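Why Oranges Have a Thick Peel

Every fruit has an outer layer that protects what is inside. On a grape, this layer is thin and can be eaten. On oranges, lemons and other citrus fruits, it is thick and is usually removed first. Scientists call it the rind, and most people call it the peel.

The peel is made of two parts. The colored outside is called the zest. It contains very small pockets of oil, and this oil gives citrus fruit its strong smell. When a peel is bent, some of the pockets break and a fine spray comes out. Many insects dislike the oil and leave the fruit alone.

Under the zest is a soft white layer called the pith. It works like padding. When a ripe fruit drops from its tree, the pith helps keep the juicy part from being crushed. The pith tastes bitter, but it is safe to eat.

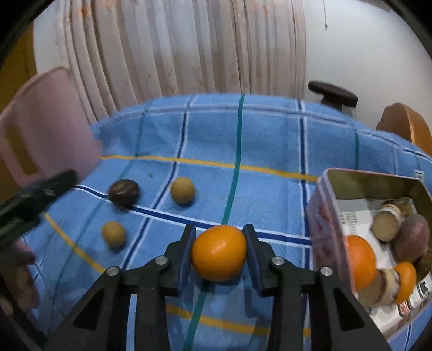

Remo Pfister wrote to the Bloxham Children's Garden to ask why an orange left in the fruit bowl becomes lighter after a few weeks, even when it has not been cut. The answer is water. A peel slows the loss of water, but it cannot stop it. Water leaves the fruit slowly through the rind, and the fruit begins to shrink and feel softer.

The color of a peel can be surprising. In places where the nights stay warm, oranges may be ripe and sweet while their skin is still green. Cool nights cause the green coloring to fade, and the orange coloring can then be seen.

Citrus trees have been grown by people for more than 2000 years. They need sunshine and mild winters, as a hard frost can damage both the fruit and the branches. Young visitors may see the lemon and orange trees in the Bloxham glasshouse from April - please ask an adult before touching the leaves, as some citrus branches have thorns.

Contact the Bloxham Children's Garden | © Bloxham Children's Garden | Back to top
55 shares | 2 comments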